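Film Cameras > Repair and Maintenance > Focal plane shutters
Reading time: 4 min
Last updated: December

Renen cloth shutter fading at 1/2000: tension or dirt?

curtain_drag
Body is a Renen with the horizontal cloth shutter, serial ending 3237, fitted with the 40 mm lens. At 1/2000 the negatives lose density toward the side where the curtains finish. 1/1000 shows a trace of it against plain sky. 1/500 and slower look even. No pinholes, and the curtains are still supple.

I put it on a Tivov tester. First curtain travel is 16 ms across the gate. Second curtain is slower to start and the gap closes as it goes, so the slit at the far side is well under what it should be. Before I touch the tension screws I would like to know whether others would clean first. The service sheet gives a travel time but no order of work.

halfstop
Clean first. If you add tension to a dirty shutter you get a number that looks right for a month and then drifts. The usual culprit is old grease on the first curtain roller bearings and on the take-up drum pivots. Both are reachable with the bottom plate and the mirror box left in place.

Do the arithmetic on your figure. 36 mm in 16 ms is 2.25 mm per ms. At 1/2000 the slit should be a bit over 1.1 mm. A small difference in curtain speed takes a large bite out of that, and none you would notice at 1/500.

greycard_west
Disagree with cleaning as a blanket first step. If the first curtain is at its specified time and the gap is closing, the second curtain is catching it, so the second is running fast late in its travel. That can be plain overtension from a previous repair. Look at the screw heads. If they are chewed, somebody has been in there. Back the second curtain off by a quarter turn, retest, and note the result before flooding anything with solvent.

halfstop
Nobody said flooding. A drop on each pivot from a needle, then wind and fire it a few dozen times. And a first curtain can read correct overall while dragging in the last third. The total hides it. You need a reading at three points across the gate.

curtain_drag
The tester has two sensors, so I have only start and finish. I can shift the bar and repeat at the centre. Screw heads are clean apart from one with a bright edge, which is the second curtain. That supports greycard_west, a little.
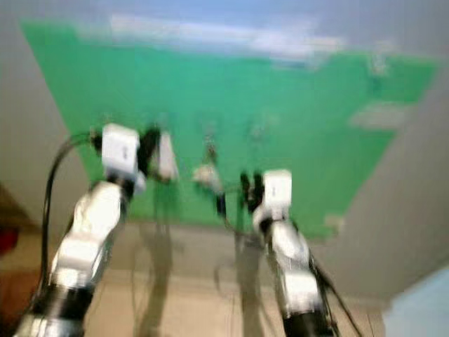
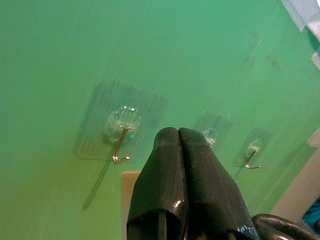
Centre readings are done. First curtain covers the first half in slightly less time than the second half, which is backwards for a spring-driven curtain that should still be gaining speed. Second curtain does gain speed normally. Ten firings at each position, same pattern every time, so I doubt it is scatter. Room temperature, camera held lens up, then repeated with it on its side. No change worth reporting.

halfstop
There's your drag. A curtain that slows down before the brake is meeting resistance. Clean the first curtain bearings.

tessar_or_less
Before anyone takes that as settled: what is the width of the sensor opening on the Tivov? Mine came with openings close to 1 mm. At the speeds quoted above, the slit at 1/2000 is barely wider than the opening, so the pulse comes out as a ramp up and a ramp down with almost no flat part. Where the software places its threshold then decides your exposure time. I taped a narrower mask over each sensor and my 1/2000 readings moved by a third of a stop. The shutter had not changed at all.

greycard_west
That affects the exposure figure. It does less to travel times, provided both sensors share the same threshold.

tessar_or_less
Provided. Mine did not. Swap the sensors end for end and see whether the asymmetry follows them.

curtain_drag
Fair point. Swapped them. The slowing stays with the camera, though it shrank slightly, so some of it was the tester. Exposure at 1/2000 with a narrow brass mask reads closer to nominal at the start side and is still short at the finish.

loupe_and_lint
I sent the same model to the shop in Pearce for this and they replaced both curtains. Problem gone, but it cost more than the body is worth. The Lavden parts list shows the roller bearings as a separate item, if yours turn out to be worn.

greycard_west
Replacing curtains for a tension fault is overkill in my view. Was there any cracking?

loupe_and_lint
Not that I could see. They didn't itemize it.

curtain_drag
Bottom plate is off. Brown residue at the lower first curtain bearing, the upper one looks dry. I will clean both, leave the tension alone, and run the three-position test again with the masks on. If the second curtain is still fast at the end I'll try the quarter turn. Does anyone have the correct oil grade for those bearings? The sheet only gives a manufacturer code.

halfstop
Light synthetic watch oil, less than you think it needs. Keep it off the ribbons.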